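Part 3: Setting up the practice island

This is the fun part. By now you've got the flat panels out of their wrapping, you've read the tool list in Part 2, and with any luck you've had a cup of tea. From here on you'll turn a pile of parts into a sink bench that people can really work at, with proper basins, a proper tap and all the pipework out in the open where learners can see it.

The steps are for the Haldane island, the one most of our training rooms have. If yours is the older Gurna bench, the order is the same but the side panel goes on last, so read steps 4 and 5 the other way around.

Allow a morning for it. Two people are needed for the lifting.

Before you start

Pick the spot first and live with it for a few minutes. Walk around it, crouch down, pretend you're washing up. Shona Buchanan moved hers twice before she was happy, and both times it was because she hadn't tried kneeling at the open side. You want to be able to get your shoulders under the sink without bumping a wall.

Carpet is fine under the island. Low-pile is best, and please don't cut it! The legs and the side panel sit straight on top.

1. Mark the floor with tape. White shows up nicely on a grey carpet. Mark the corners of the countertop, then the outer edge of the side panel.

2. Measure the long side between your corner marks. It should come to 2451 mm for the Haldane. The Gurna is longer, at 2561 mm, and people mix these up all the time (the two drawings look nearly identical), so check the label on the underside of your countertop before you trust the tape.

3. Check the diagonals. If they don't match, shift one corner and measure again.

Note: Old tape marks are a nuisance. If the room has been set up before, peel off anything you don't need, or use a second colour for the new layout.

Putting up the island

4. Stand the side panel on its mark, long edge down, with the pre-drilled face turned inward. One person holds it upright from here until the end of step 6.

5. Stand the support leg on its mark and hand-tighten the foot until it just touches the carpet.

6. Lift the countertop from both ends and lower it onto the panel and the leg. Go slowly. Drop the bolts in finger-tight, check that everything is square, then tighten them in turn.

CAUTION: The countertop is heavy and the edges are square. Keep your fingers out from between the top and the panel as it comes down.

7. Put a level on the countertop, first along it and then across. Adjust the foot until the bubble sits in the middle both ways.

Fitting the sink and tap

8. Run a bead of sealant around the cut-out and lower the double sink in. Press down evenly along all four sides. Wipe off the extra straight away with a damp cloth.

9. Fit the tap behind the right-hand basin, with the spout reaching forward over the bowl. Swing it from side to side before you tighten the nut underneath. It should move freely and stay over the sink the whole way.

10. From below, connect the waste pipes to both basins. Hand-tight is enough on the plastic nuts. Murdo Lennox, who wrote the first version of this guide, used a wrench on his and cracked two of them.

11. Bring the pipes and hoses together low down, towards the floor, leaving a gentle bend in each hose. A kinked hose is the most common fault we hear about, and it takes seconds to fix at this stage.

12. Set the dish rack across the left-hand basin. It lifts straight out for cleaning, and it's a handy ledge for a roll or a cloth while you work.

Kneel down on the open side once you've finished and look along the underside of the counter. Both basins and their pipes should be in plain view, with floor space in front of them to work in. The big white side panel closes off the other end, and it gives the whole thing a lovely solid look for something that went up in a morning.

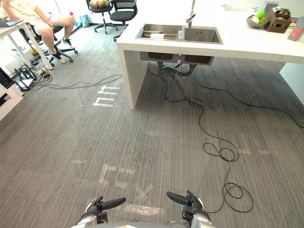 Tidying the floor

13. Gather up any cables that cross the carpet. Lead them along a wall where you can, and cover the rest with a cable strip. Coil the spare length and put the coil where feet won't find it.

14. Peel off the corner marks, or leave them down if the island has to be taken apart between sessions. Dzintra Ramanauskas leaves hers down all year and replaces them each December.

15. Keep a clear space of 2000 mm on the side where learners will stand. Groups spread out more than you'd think once they get interested, and they do get interested!

CAUTION: Never run a cable under the waste pipes or through the space where someone will be kneeling.

First fill

Skip this section if your island is for dry practice only.

16. Put a bucket under the pipe joints and a towel beside it.

17. Fill the left basin a third of the way and let it stand for ten minutes. Feel around each nut with a dry piece of paper towel. Any damp spot means a quarter turn by hand and another go.

18. Do the same with the right basin, then let both out together. This is the real test, and it makes a very satisfying noise.

Note: If water backs up into the other basin, look for a hose that rises on its way to the outlet. It has to fall the whole way.

Spare parts

Foot pads, bolts and waste nuts all come in the Uvholm spares bag, taped inside the lid of the parts carton. Replacement taps are ordered separately through Prarkano; quote the model on your countertop label. Questions about the measurements go to Britta Wegener, and questions about the pipework to Lewis Tosh.

Part 4 covers the wall cupboards.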